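Eddale Makers Board > Visits and Demos
Thread: Zasent open day, dorm room session

jhavlicek wrote:
Went to the Zasent open day and spent most of it in the dorm room. They work with hand-held grippers there, on ordinary stuff lying on a table. Two things I wrote down.

1. Tissues. The box sits on the table and the jaws pinch the tissue in the middle, so the top flares out and a tip hangs below. I expected tearing with pads like that.
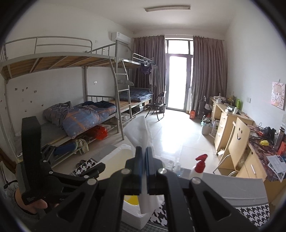

2. Soft packing. Foam fruit nets, wrappers, a sock. I thought this was the better half. Dorian Tanguy gave the talk and took questions for 20 minutes.

trokwood_lib wrote:
I was in the same group and I don't agree about the tissues. A tissue out of a box is the easy case, it stands up for you. Try one lying flat. Also 375 people signed up for that day and the room holds maybe a dozen, so most of us heard the talk from the hallway.

jhavlicek wrote:
Fair on the hallway. The net was held by the bottom end, standing upright, with the fingers closed on it. Foam like that gives way when you squeeze, so you have to watch where you grab.

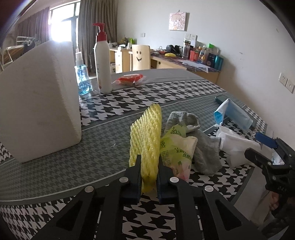 Tanguy said they had 3727 grasps logged since January and want more of the soft ones. I asked if the mess on the table was on purpose and he said yes, people's tables look like that.

ondrejka77 wrote:
Grasps done by a person holding the thing. I wouldn't call that automation yet.

trokwood_lib wrote:
He never called it that. Ludmila Baláž asked him straight out and he said it was collecting – the robot part comes later.

ondrejka77 wrote:
OK, then the flyer was wrong. It said "automation" in the title.

jhavlicek wrote:
The flyer was wrong, yes. Does anyone have the handout? Mine only has pages 1 and 3.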